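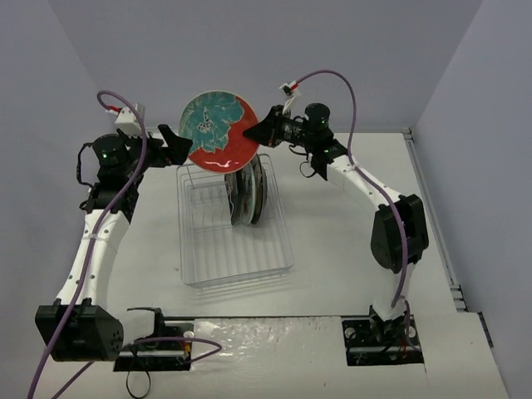
Ernő Kun objected after last week's session that I had been unfair to the Koltov survey, and that a kitchen study with 206 households deserves better than a shrug. Fair enough. Today we go through it properly, and I still think the shrug was close to right.

Week 6: Household habits and self-report

The claim. People who wash up straight after eating describe their homes as calmer. Koltov's summary turns this into advice: wash up sooner and you will feel calmer. Look at how far the wording has moved between those two sentences.

What was asked. One form, filled in once, in January. Households rated their own calm from 1 to 10 and ticked a box for when the dishes usually got done. Of the 206 forms sent out, 147 came back complete. We are told nothing about the other 59. My guess is that the people with a full sink were busy.

Problems to discuss

"Usually" is doing a lot of work. Ask yourself when you usually wash up, then ask whoever you live with. I would not bet on a match.

Direction. A calm evening leaves time for dishes. A sick child does not. The survey can't tell these apart, and the summary doesn't try.

Household size. Only 19 of the completed forms came from homes with more than four people. Those homes also make the most dishes.

The Masari follow-up. Often cited as support. It reused the same form and the same calm scale, so any fault in the first is carried into the second. Read the appendix before you cite it.

What would change my mind: a diary kept for a few weeks, with times written down on the day, and some households asked to switch habits halfway through. Dumitrescu suggests something like this in chapter 3, though the suggested sample seems small to me.

For next time: read Tornholm, first half only. Bring one sentence from it that you think claims more than the data allows, and be ready to rewrite it.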